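Home > Kitchen > Hand tools > Turners and spatulas

Clevby Slotted Turner, Stainless

Item 408
In stock – ships from Vustness
Sold singly or as a set of 2

Basic slotted turner for eggs, fish, burgers, hash browns, anything that needs lifting out of fat and draining for a second before it hits the plate. Stainless head, satin finish, rounded shoulders. Long handle. Hanging hole. Not much else to say but people do ask so the rest is below.

What changed this year

New handle. Old one was riveted and we had complaints about gunk getting in around the rivets. Now a single welded join, smooth all the way up. Head is the same shape as before. If you have the old one and like it, keep it, the new one does not cook any better.

Weight went up a little. Some of you will notice, most won't.

Price held until December. After that we'll see, steel is steel.

Using it

Cast iron, carbon steel, stainless pans – fine. Go ahead and scrape.

Nonstick – no. Please no. We get emails every month. It will scratch the coating and we can't replace your pan. Get the Clevby nylon turner insted, same length, same price, comes in black.

Enameled pans – go easy. Lift, don't scrape.

Glass baking dishes – OK for lasagna and so on but the front edge is thin and you can leave marks if you lean on it.

Deep frying – OK for shallow stuff, fritters and such. For a real deep pot you want the Clevby skimmer, longer handle, round bowl.

Handle gets warm if you leave it lying across a hot pan. It's metal. Use the hook or a spoon rest.

Fish

Most of the questions we get are about fish so a quick word. Dry the fillet first, paper towel, both sides. Hot pan, then oil, then fish, skin down. Leave it alone. If it sticks when you try to lift, it's not ready, give it another minute. Slide the turner in from the thin end and go under the whole thing before you lift. Tip toward the side of the pan so the oil runs off. For a big fillet use two turners, one from each end.

Delicate fish like sole, consider the Fakhoury fish turner instead. Thinner, bendier, angled. Costs more. We stock it, link in the side bar.

Cleaning

Dishwasher safe, top or bottom rack. Hand wash is faster though. Egg in the slots is the main annoyance – soak for 2 minutes in hot water and a bottle brush goes right through. Don't let egg dry on there overnight.

Brown or rainbow spots are heat marks, harmless. A little white vinegar on a cloth takes them off. No steel wool if you care about the finish, it leaves swirls. If you don't care, steel wool is fine.

Don't leave it sitting in salty water or bleach. Stainless means less stain, not no stain.
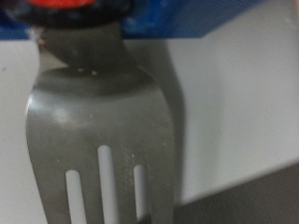
Text: Drorkanton Kitchen Supply, product desk
Page updated 24th March

Slots or no slots

We carry both. Slotted drains better and has less drag under a pancake. Solid is better for smash burgers, since you want the full flat surface pressing down, and for anything runny you are trying to keep together. If you only buy one, buy slotted. Thats what most of our restaurant accounts do.

Sizes

One size for now. We used to do a short one, 17 of them left in the Vustness store, walk in only, not on the website. When they're gone they're gone. A wider one is being talked about but don't wait for it.

Shipping and returns

Orders in by noon go out same day, weekdays. Flat rate shipping, free over $86. Pickup at Vustness, side door, ring the bell.

Returns OK if unused, tags on. If the weld fails send us a picture and the order number and we'll send a new one, no need to mail the old one back. Bent handles are not covered – we can usually tell when it's been used to pry something.

Trade accounts: same item number, case pricing, call the desk. Please don't order cases through the regular cart, it messes up the stock count and we have to cancel and redo it by hand.

Goes with

Clevby skimmer
Clevby nylon turner, black
Fakhoury fish turner
Wall rail with hooks, short or long
Bottle brush, 2 pack

Questions: use the form, we answer faster there than by phone. Phone is mornings only.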